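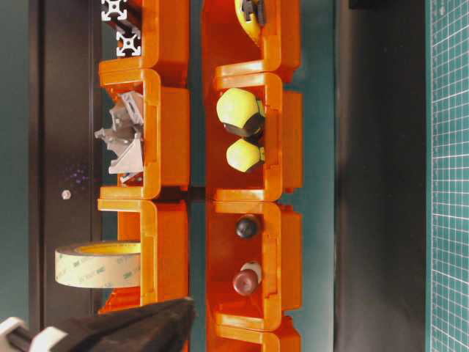 ## Keeping small hardware where you can find it

Sort by what you do with a part before you sort by size. Picture hooks, wall anchors and the screws that go with them belong together, even if that puts screws in three different places.

Open-front bins work well for anything you grab by the handful. Washers and tiny nuts do better in lidded jars. If a bin gets so full that parts roll over the lip, split it in two.

**Labels.** Write the size and the length, and leave off the store name. Masking tape and a soft pencil are fine. Marker fades near a window; ours needed redoing by August.

**Leftovers.** Keep one box for odd pieces and empty it when it's full. Tape spare furniture bolts in a bag to the underside of the furniture.

**Long pieces.** Dowels, trim and curtain rods stand best in a tall bucket with a brick in the bottom. Put the shortest ones in front.

**Rust.** Wipe steel parts with a lightly oiled rag before they go into a damp basement or garage. Don't store them next to pool chemicals or fertilizer.

**Moving shelves.** Take the bins off first, top row to bottom, and set them on the floor in the same order. Check the wall screws while the shelf is bare.

Sirkka Nurmi, 25 Jan 2025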